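Chapter 2
Surfaces, Grip and the Things We Pick Up

I started writing this chapter at my kitchen counter, trying to get the lid off a jar of pickled limes. My hands were oily, the lid was smooth, and I was losing. I wrapped a rubber band around the rim, tried again, and off it came! Same hand, same lid, same amount of grumbling. What changed was the stuff in between, and that's what we'll be looking at for the next 20 pages or so of your life (bring a jar if you have one).

Friction gets a bad name in Chapter 1, I admit, where it mostly shows up to slow down our sled. Now it gets to be useful. A finger pressing on a cup pushes straight in, but the cup wants to go straight down. Something has to act along the surface to hold it up, and how much of that you get depends on how hard you squeeze and on which two materials are touching.

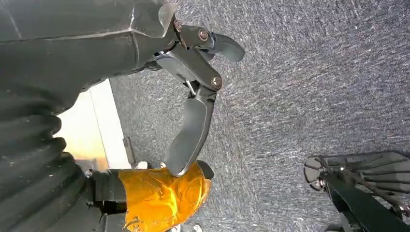
Adwoa Wumbei wrote to me after the first edition that squeezing harder was the only part her class in Tadivport remembered, and that they crushed a lot of paper cups before anyone thought of changing the surface. Fair point, so I've moved the materials up front this time. Smooth plastic, wrinkled tape, bare metal, skin: each pair has its own number, called the coefficient of friction, and you'll measure a few of them yourself in Section 2.1.

You'll need a board, a book to prop it on, a ruler, and whatever small objects are rolling around in your desk drawer. Flat-bottomed ones work best. Tilt the board slowly, and write down the height where each object starts to slide. Then stick a strip of tape along the bottom and do it all over again. Before you do, guess which way the number will go, and put your guess in the margin in pen.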